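Handheld gripper demos vs. teleop for cloth folding: is the result in the Mendbridge write-up real?
Posted in Robot Learning Help by Tùng Ninh, 26 April 2023

So I've been trying to reproduce the cloth result from the Mendbridge write-up, the one where they train a folding policy only on demos recorded with handheld grippers and then put it on a two-arm robot. They say 3,888 demos. I'm one grad student with a spare bedroom, so I have a lot fewer than that, and my policy grabs the shirt fine and then just sort of hovers there like it forgot what it came for.

What I do is hold a gripper in each hand, stand next to the bed, pinch, lift, fold, put it down, repeat. I trained with 7 different garments. On the robot it gets the first pinch most of the time and the second fold pretty much never. Is that a data amount problem, or am I collecting wrong? And does the method section leave something out? I've read it more times than I want to admit and it's really thin on how they moved. 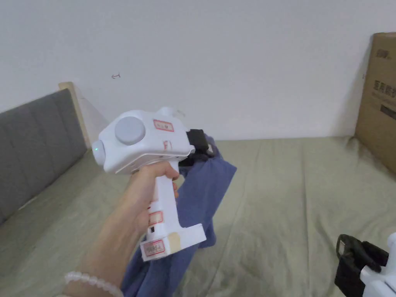

Does the gripper have to be fully closed on the cloth before I start lifting?

Let it close all the way and hold still for a beat before you lift, so the recording has a clear moment where "closing" ends and "lifting" starts. If you close and lift in one motion, the policy learns to lift early and the fabric slips out.

Lihua Yao
Okay, I went down this exact hole last year with our Balano setup, so here's my two cents (maybe more like a dollar). The hovering thing is super common! For us it was pauses. I'd finish the first fold, stop to think about where the next corner was, and then go. Do that in every demo and the policy learns that the right thing to do after fold one is nothing at all. I went back and trimmed the idle bits in the middle, kept only a very short hold at each grasp, and the second fold came back on more than 11 of our test shirts without any new data.

Second thing, check your timing between the two hands. If the left and right recordings are off by even a little, single-hand stuff still looks great and anything where both hands have to work together falls apart. That matches what you're seeing pretty well, first pinch good, second fold bad. Tap the two grippers together at the start of each session and line up the bump in both motion tracks.

As for whether the result is real, I think it is, but read the table again. The big number is for towels. Shirts are in the appendix and they're a lot worse.

Tùng Ninh
Oh wow, I totally think while I'm folding. I'm going to look at the pauses first. I never even opened the appendix, oops.

Diệp Quan
just get more data. 7 garments is nothing

Evelien Verhoeven
I'd push back a bit on "just get more data." I ran the comparison on the Wodonska towel task, same number of demos, handheld vs. teleop, and handheld won on speed but lost when the cloth started out crumpled. When I looked at my handheld recordings I could see why. I'd been laying everything out nice and flat before every demo, because it's my arms and I get tired. With teleop I was too lazy to walk over and straighten it, so those starts were messier and the policy got to see more of them.

So before you record hundreds more, try a small batch where you drop the garment from above and fold from however it lands. Also do some where you start from the halfway point, first fold already done. Those were the most useful demos I collected, and they're quick.

One more, and I'm less sure about it: your arms can reach places the robot's can't. I'd run your recorded paths through the robot's kinematics and toss the ones it can't follow. The Dương code has a filter for that but the default limits are way too loose, so set them by hand for your arm. I don't remember if Mendbridge filtered theirs. Somebody should email them.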